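Umport

A little command line tool that renames and sorts the recordings off my field recorder. I wrote it for myself one July when I had 900 files called something like REC0001 and no idea which ones had the frogs in them.

What it does

You point it at a folder of WAV files and it reads the time stamp in each one, asks you for a place name, and moves everything into folders by place and then by day. So a morning at the pond in Dralbridge ends up under dralbridge, with names you can read out loud to another person. It also writes a plain text index, which I thought was a silly extra when I added it and now open more than the recordings themselves!

It never touches the sound. No trimming, no volume changes, no converting. If you want that, there are much better programs out there and I use them too.

Getting started

You need Python and nothing else. Copy umport.py somewhere handy, then run

python umport.py --from /path/to/card --to /path/to/library

Do a dry run first (add --dry) and read what it prints. I still do this every single time, mostly after the Sunday when I filed a whole evening of crickets under "y".
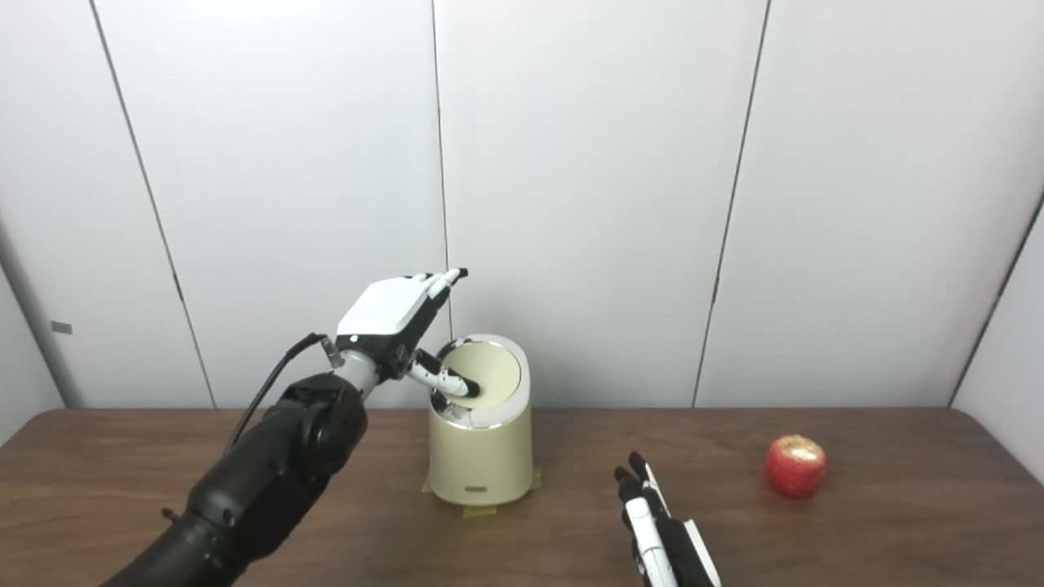 Settings live in a file called umport.txt in your library folder. The ones I change most are

places = a list of names you use a lot, so you can type the first few letters
gap = minutes of quiet between files before it starts a new session (default 5)
keep = yes or no, whether to leave the originals on the card (default yes)

Please leave keep alone until you trust it. Cards are cheap and owls are not on any kind of schedule.

Known problems

The Lavoie branch handles recorders that split long takes into 4 pieces, and it mostly works, but the last piece sometimes gets the wrong time. I haven't merged it yet.

File names with accents come out fine on my laptop and a bit scrambled on my old desktop – I think it's the drive, but I'm not sure.

The index gets slow once a single folder has more than about 505 files in it. Splitting by day helps.

Wurnik

Wurnik is the sister script that turns the index into a web page. It has its own folder and its own readme, and it needs the index from the current version, so run Umport again on older libraries before you try it.

Bug reports are welcome. Paste the dry run output if you can, and tell me which recorder you have.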